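## Robotics club: the pen case task

The robotics club at Skeltden has spent most of this term on one job: putting a marker into a pen case with two arms. It sounds like a small thing to spend a term on, and several members said so in the first week. The group has 15 members this year, 12 of them new, and we wanted a task that everyone could follow from start to finish without having to learn the whole system first.

The club meets in the back workshop at Dosgate, from four in the afternoon until the building closes. Members work in pairs. One drives the arms and the other watches the table and keeps the log. They swap after each set of runs, so nobody gets through an evening on the driving alone.

Each run starts with the case open on the table and the marker lying beside it. The driver has to pick up the marker, bring it over the tray and set it down lengthwise. Closing the lid comes later in the plan and doesn't count towards the score yet.

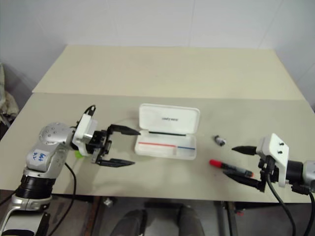
Getting hold of the marker is where most of the time goes. It is round, so it rolls if one finger touches it before the other. The pairs who do best come in low and slowly, with the fingers open wide, and close only when both sides are level with the barrel. Those who come down from above tend to push it away and then have to chase it towards the front edge. A run is stopped if anything leaves the table.

Viorica Stojanović, who leads the sessions, has asked drivers to say out loud what they are about to do before they do it. This felt awkward at first. It has made the logs much better, as the person writing no longer has to guess whether a movement was meant or was a slip. She has also asked for failed runs to be written up as fully as the good ones. The log sheet now has a box for the point at which a run went wrong, and the usual entries are "grip", "turn" and "lid".

"Lid" was a surprise to us. The lid stands up behind the tray when the case is open, and an arm coming in too high or too far back will knock it. Two pairs tried holding the case steady with the left arm while the right one placed the marker. It helped, though it takes longer and the driver has more to watch. We have left it up to each pair. 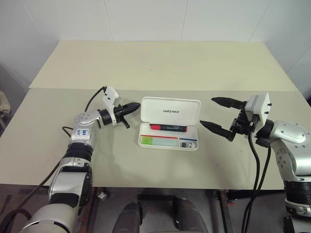
Scoring is simple for now. A run counts if the marker ends up inside the tray and the gripper comes away without moving the case off its mark. We agreed not to score for speed until after the half-term break. A few of the older members would like the clock brought in sooner, and we will talk about it at the next meeting.

The next stage is to use the recorded runs to train the arms to do the job without a driver. We have about 2 hours of clean recordings so far, and that is less than we hoped for by this point. Part of the trouble was a week lost to a loose connector, and part was that our early runs were all started from the same position. Those are still useful, but we need more with the marker at different angles and distances. There is now a sheet of starting positions taped inside the cupboard door. Please work down it in order and tick off each one.

In February we are due to visit the club at Ernadlow, who have been working on sorting cutlery with a similar set-up. They have offered to let our members try their controls for the afternoon, and we will take our logs along to compare. Places in the minibus are limited, so put your name on the list by the workshop door if you want to come. Under-16s need a signed form, and the forms are in the tray beside the list.

A few notes on the room. Bags and coats should go on the hooks and be kept well away from the arms. Cables are to be checked before power goes on, by both members of the pair. The Solís manual has gone missing again — if you have taken it home to read, please bring it back, as we only have the one copy.

New members can still join this term. Come along at four and ask for Viorica.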